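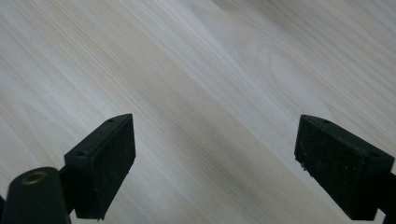
How long does the Tomstead court keep a bail record open to the public after a burglary charge is dropped?

Until a judge signs an order to seal it, and the person charged has to file for that order. Dropping the charge does not start the process.

On 3 September 2019, Hakim Wibisono wrote:
> I pulled the county docket export for February. It has 809 rows,
> and 49 of them are burglary cases marked "dismissed" with the
> bond amount still showing. Is that a fault in the export, or are
> those records meant to be open? Also, what does code 40 mean in
> the release column?

The export is correct. The bond field is copied over when the case is opened and is not cleared at dismissal. If you publish a table from it, leave out the names on dismissed cases or check each one against the clerk's sealed list first. The list is updated after the export runs, so the two can disagree.

Code 40 is release to another agency. It does not mean the person went home. Filter those rows out before you work out time held, or the figures will come out too short.

One more point on the same file. The export stops at 200 characters in the charge field, so a case with several counts may lose the last ones. The Liem viewer shows the full text. Gelto does not, as it reads from the same export.

Keltton list archive, courts and records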